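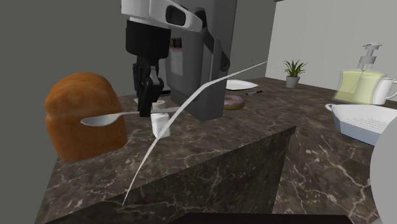

A loaf of bread and a spoon on a dark brown marble countertop.

Plevier Distillery Opens Ballot for Its First Single Cask Rye

Plevier Distillery will sell the first single cask bottling of its rye whiskey by ballot, the company said on 18 September 2025. Entries are open now and close at the end of the month. Winners will be able to pick up their bottles in December.

The cask, filled in the distillery's first season at Randport, yielded 433 bottles. Of those, 39 are being held back for the tasting room and for the distillery's own library. The rest will go to people whose names are drawn, at one bottle per household.

Head distiller Thu Tiêu said the whiskey was bottled at cask strength without chill filtering or added color. The mash was mostly rye grown on two farms in the Gondurcombe valley, with a small share of malted barley. It spent its whole life in one new charred oak barrel on the lower floor of the warehouse, where the temperature changes less through the year.

"We tasted it every few months and kept putting it back," Tiêu said. "This spring it had lost the raw edge it had when it was younger, and the oak hadn't taken over yet. We didn't want to push it any further."

Plevier's tasting notes list caraway, orange peel, black tea and dark toast on the nose, with pepper and baked apple on the palate. Tiêu said a few drops of water bring out more of the fruit, and that she prefers it that way.

The distillery has sold its standard rye since last year in a blend of several barrels. That bottling remains on shelves and is not affected by the ballot.

How the ballot works

Entry is free and is made through a form on the distillery's website or on a paper card at the tasting room counter. Entrants must be of legal drinking age and must give a name, a mailing address and a phone number. Duplicate entries from the same household will be removed before the draw.

Sales manager Jae-hoon Choo said the company chose a ballot after the release of its barrel-aged gin, which went on sale at the door and was gone before lunch. People who had driven in from outside the county went home without a bottle, he said, and several bottles were offered for resale the same evening.

"We got a lot of email after that one, and most of it was fair," Choo said.

Winners will be told by phone and will have ten days to pay. Any bottle not paid for by then will be offered to the next name on the list. Bottles must be collected in person at Randport with photo identification, and the distillery will not ship them. A friend or relative may collect for a winner if the arrangement is made in advance and the person collecting is also of legal drinking age.

Each bottle will carry a handwritten number. Winners cannot ask for a particular one. The label was designed by Genji Kubo, a printmaker who also made the labels for the distillery's gin, and shows the old grain pier at Randport. Kubo will sell a short run of 40 signed prints of the same design through his own studio, separate from the ballot.

Tasting for the public

A small amount from the bottles held back will be poured at the tasting room during the collection period. Pours will be limited to one per visitor. The tasting will be run by Thư Chu, who joined Plevier this summer from the Gondurcombe wine bar Mai.

Mai will also pour the whiskey on one evening in December, alongside the standard rye and the gin. Owner Ngọc Tạ said the bar would serve smoked fish, pickles and rye bread with the flight. Seats must be booked through the bar, and a ballot entry is not needed.

What comes next

Tiêu said a second cask from the same season is still in the warehouse and will not be bottled before next fall at the earliest. It was filled with the same spirit but rests on the upper floor, and she described it as darker and sweeter than the first.

The tasting room at Randport is open from noon to six every day except public holidays. Parking is behind the warehouse, and the entrance is on the pier side of the building.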